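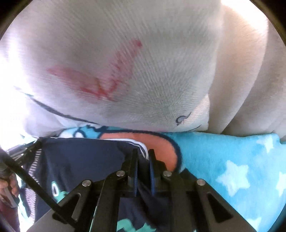
핸드헬드 그리퍼로 수집한 직물 더미 파지 데이터. 파란 패드가 달린 두 손가락이 남색 프린트 천에 닿아 있다.

겹친 직물에서 한 장만 집기: 파지점 선택 방식 비교

Ukitz 조작연구팀은 11월 내부 발표회에서 직물 더미 분리 작업의 중간 결과를 공개했다. 과제는 여러 장이 겹친 더미에서 한 장만 집어 옆 상자로 옮기는 것이다. 두 장 이상이 함께 들리면 실패로 처리한다.

학습 데이터는 사람이 그리퍼를 손에 들고 시연하는 방식으로 모았다. 시연자 6명이 더미 구성을 바꿔 가며 작업했고, 입력은 그리퍼 시점의 광각 영상과 손가락 간격 두 가지만 사용했다. 힘 센서 값은 쓰지 않았다. 더미에는 흰색 골지 니트, 별무늬가 있는 하늘색 플리스, 만화풍 프린트 천처럼 표면과 무늬가 다른 직물을 섞었다.

비교 대상은 두 가지다. 기준 모델은 더미에서 가장 높은 지점을 파지점으로 삼는다. 새 모델 Grandero는 접힌 선과 천 경계를 먼저 추정한 뒤, 경계 안쪽의 얇은 주름을 후보로 고른다. 후보마다 접근 각도를 따로 예측하며, 손가락을 닫기 직전 영상으로 한 번 더 보정한다. 보정 단계에서 점수가 기준값보다 낮으면 접근을 취소하고 다음 후보로 넘어간다.

더미 32개로 시험한 결과, 한 장 분리에 실패한 더미는 기준 모델에서 20개, Grandero에서 6개였다. Grandero의 실패는 대부분 프린트 윤곽선을 천 경계로 잘못 읽은 경우였다. 무늬 안에 굵은 외곽선이 있으면 같은 천의 내부가 두 장으로 분할되는 현상이 반복됐다. 흰 니트에서는 밝은 부분이 과다 노출되어 골 방향이 사라지는 문제도 보고됐다.

분석을 맡은 Rasha Qaisi는 노출을 낮춘 영상을 학습에 추가하고, 외곽선이 강한 프린트 천의 비중을 늘릴 계획이라고 밝혔다. 접근 각도를 90도로 고정한 조건과의 비교는 아직 끝나지 않았다. 수건과 침구만으로 구성한 더미는 이번 시험에서 제외했으며, 다음 시험은 Sellport 작업장에서 진행한다.

세부 설정과 실패 사례 목록은 팀 공유 폴더에 있다. 후속 세미나는 목요일 오후에 열린다.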